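Sorting day at the Ditdale repair room

Our spring sorting is finished and I want to thank everyone who came from Triltside with boxes and good humour. We opened at 12 and stayed until 4, and the tea was never cold. The old shelf by the door is now for gifts only, so please do not leave your own tools there.
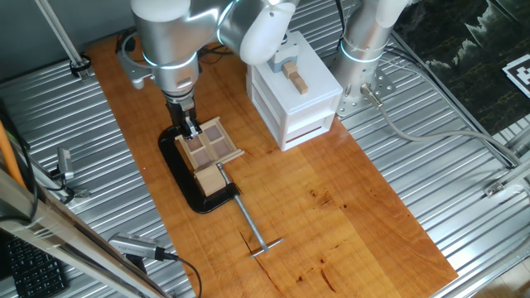 Small parts are still our biggest trouble. Screws, washers and hooks arrive mixed in jam jars, and it takes a long evening to separate them. I would like us to use shallow trays in the future — a little wooden one with four square compartments, two by two, is enough for most household repairs. Please write on each compartment what belongs inside.

The next sorting is in June, in the Owen hall. Bring gloves if you have them. The bus from Sunesitz stops 2 minutes from the gate, and there is space for bicycles behind the kitchen.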